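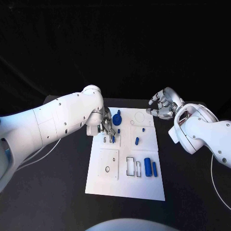 Blue peg, white sheet, dark gray table.

Blue pegs or plain dowels for a first peg game?

hollowbrick
Joined: October

I've got a plank of maple and a free week, and I want to make a peg solitaire board as a gift. The Ollero kit comes with 61 colored pegs for 49 dollars, more than I paid for the plank. Is there any reason to buy pegs at all? The product page says they are "precision fitted." Fitted to what? I haven't drilled anything yet.

tansy_mill

Precision fitted to your wallet. Buy a dowel rod, cut it up, sand the ends. I've done 4 boards that way and the pegs all go in and come out.

Quillback

Dowel rod from where, though? The rod at my local store is oval half the time. You drill a nice round hole and the peg either wobbles or sticks. I used the Ollero ones on my second board and they were fine. Overpriced, sure, but fine.

tansy_mill

So check the rod before you buy it. Take your drill bit and a scrap block with you, push the rod through, put it back if it doesn't fit. The clerk has seen worse.

greasepencil

Whatever you pick, don't drill the real board until you've got the pegs in your hand. I went by the size on the packet once (Trillthorpe, not Ollero) and had to plug 30 holes.

hollowbrick

That's the sort of thing I was afraid of. Were the Trillthorpe ones too big or too small?

greasepencil

Both, same bag.

Quillback

To be fair to Trillthorpe, wood moves. If the bag sat in a damp garage and your board was in the house, the packet isn't lying.

greasepencil

It sat on my desk. I'll believe in wood movement when it moves the same way for every peg in the bag.

nine_across

Can I ask about color? I painted a set once and the paint made them too fat for the holes. Dye works better, but blue on birch came out green for me. I still think the plain ones look nicer on maple.

tansy_mill

Agree on plain. Disagree on dye, I get a decent blue if I do two thin coats and let it dry overnight — one heavy coat goes blotchy.

nine_across

Two thin coats of what? Everyone says "thin" like it's a measurement.

tansy_mill

Flustow water dye, half strength. Wipe it, don't dip.

Quillback

Flustow rubs off on fingers unless you seal it, and then you're back to fat pegs.

hollowbrick

Okay. Plain dowel, scrap block first, no paint. Still not sold on dye. I'll go look at rods tomorrow and post if they're all oval.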